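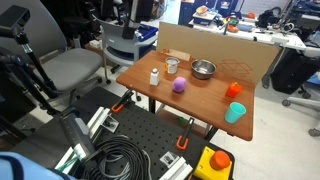 Güven Özkan asked whether the hand-guided demonstrations were worth keeping at all, given that the remote ones now make up most of the set and the two kinds do not look alike when played back. He said he had trained on both together and on the remote ones alone, and could not tell which was better from the runs he had. He would like an answer before April.

Minutes of the demonstration working meeting, Saraç project
Started 2:10 p.m.
Present: Hülya Öztürkmen (chair), Ertuğrul Taşdemir, Güven Özkan, Yavuz Çınar
Apologies: Ferhat Ateş, who sent written comments
Minutes: Ertuğrul Taşdemir

1. Hand-guided demonstrations

Güven's question was taken first and the rest of the agenda moved down.

Yavuz said the trouble with guiding by hand is the person's own arm, which ends up in the side views. The policy never sees an arm there when it runs by itself. The motion is also slower near the wrist limits, where people push harder than they need to. On the other hand, new operators get usable grasps by hand on their first day, and by remote control they do not.

Hülya did not want to throw anything out yet. Agreed to keep the hand-guided episodes in a separate folder and to tag each one with the method used. Güven will rerun the comparison with the same number of episodes on each side, 200 and 200, same objects.

2. Remote control

Ertuğrul reported on the new Rarkley handset. The delay is lower than with the old one and the trigger now maps to finger opening all the way through, where before it only gave open and closed. Two operators have asked for the rotation scale to be turned down. Yavuz has set it to half and will leave it there unless someone objects.

There was a longer discussion about releases. Operators tend to open the fingers while the object is still well above the table, then drive off to the next thing.

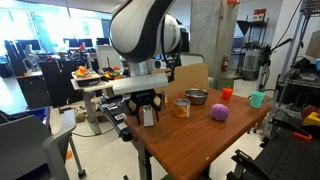
Ferhat's comments covered the same point. He wrote that he had gone through a batch of episodes and found that the height at release depended on who was driving, and that the trained policy copied the worst of it. He suggested a pause before opening the fingers, long enough to see the object sitting on the surface in the wrist view. Hülya agreed with the pause but thought a fixed length would be copied as well, so that the robot would just wait for no reason. Left to the operator's judgment, with a line in the instructions telling them to look at the wrist view before they let go.

Güven asked that regrasps be left in. If the first try misses, the operator should back up and try again in the same episode. Agreed. Drops onto the floor still end the episode.

3. Object set and table layout

The set stays as it is: can, bowl, shaker, ball, pepper, cup. Hülya had wanted to add the Fedley box but Yavuz said the fingers do not open wide enough for it and nobody wanted to change fingers halfway.

Layouts are still made up by whoever is on shift. Güven showed from the logs that the bowl hardly moves from one session to the next, and the ball is nearly always left near the middle. The shaker moves more. He would like a printed sheet of positions. Ertuğrul thought a sheet would slow people down and that it would be enough to move every object between episodes. Settled on trying the sheet for 3 sessions and then asking the operators.

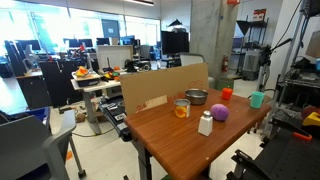

Shaker in front of the ball, cardboard standing along the back of the table.

Yavuz asked that the cardboard be left standing for the whole of a session. Taking it down halfway changes the background in the fixed views and makes the session hard to use as one block.

4. Wrist view

The approach to the shaker was discussed. It is small and has a metal cap, and once the fingers are on either side of it the lower part is hard to see. Yavuz teaches people to come down with the fingers open, stop, line up in the wrist view, and only then go the rest of the way. Ertuğrul does it from the side view and said he gets fewer misses. No decision. Both will record 2 short sessions their own way and Güven will look at the misses.

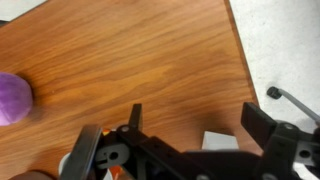
5. Storage and naming

There are 3,106 episodes on the Esden drive. Ertuğrul found some with no operator name and a few where the task text says "cup" and the episode is of the can. He will fix the task text by hand. The missing names can probably be worked out from the shift sheet.

New episodes will not save without an operator name. Yavuz to make the change in the recorder.

6. Actions

Güven: rerun comparison, hand-guided against remote, 200 episodes each
Güven: print the position sheet
Yavuz: recorder change; keep rotation scale at half
Yavuz and Ertuğrul: 2 wrist view sessions each
Ertuğrul: correct task text on the Esden drive
Hülya: add the release line to the operator instructions and send it to Ferhat to check

7. Other business

Hülya asked for handsets to be put back on charge after the last session. The meeting closed at 3:25 p.m. The next one will be called when Güven has his numbers.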